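Keeping a cutting mat flat

June 11, 2021

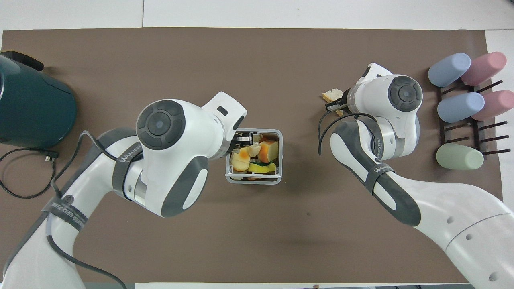 A brown mat on a white tabletop.

I have been asked a few times what I put under my work when I am trimming paper for binding, and the answer is longer than it should be. Mats are dull until one of them bends, and then every spine you cut is out by a hair and you spend the evening blaming the knife.

My first was bought in Grallville and lasted two winters. It was sold as self-healing, a term that covers a wide range of behaviour. In a good mat the blade parts the surface and the cut closes up behind it. In a poor one the groove stays open, and the next time the knife passes nearby it drops in and follows the old line. Thick book board hides the fault. Thin paper shows it at once.

The bend came from storage. I had been keeping the mat upright between a cupboard and the wall, with a radiator on the other side of the cupboard. By August the long edge had a rise of 3 mm in the middle, measured with a steel rule laid across it and a set of feeler gauges. I tried the usual cure, a warm floor and a stack of atlases, and got it down to one. It went back up within the week.

Sándor Szénási, who taught the evening class in Ladalville where I learned to sew sections, kept his mats flat on an open shelf with a sheet of card between each. He never wrote this down as a rule – it was simply where the mats went. I have copied the shelf, though mine is a piece of shuttering ply on brackets and sags slightly at the left.

On thickness: a thin mat is fine if the table is true. Mine is not, so I went up to a heavier one and the rocking stopped. Test the table first. Lay the rule on edge in both diagonals with a lamp behind it and look for light. If you see any, shim the legs before spending money.

On cleaning: lukewarm water, a drop of washing-up liquid, a soft cloth, then dry it lying down. Dried paste comes off with the edge of a bone folder. I used white spirit once on a smear of PVA and it left a dull patch that now grabs the paper.

On blades: I keep a tally in the back of the notebook and the current mat has had more than 4000 strokes, nearly all in the same third of its surface. Turn the mat end for end every month. I forget, and the wear shows as a faint trough parallel to the near edge – enough to feel with a fingernail.

The printed grid is the other thing. On the Grallville mat it was out by a millimetre over the full length, so I stopped measuring from it altogether. A steel rule and a square cost little, and the grid is then only useful for lining up offcuts.

Next month, if the board arrives, the notes on case-making for the Illés notebooks.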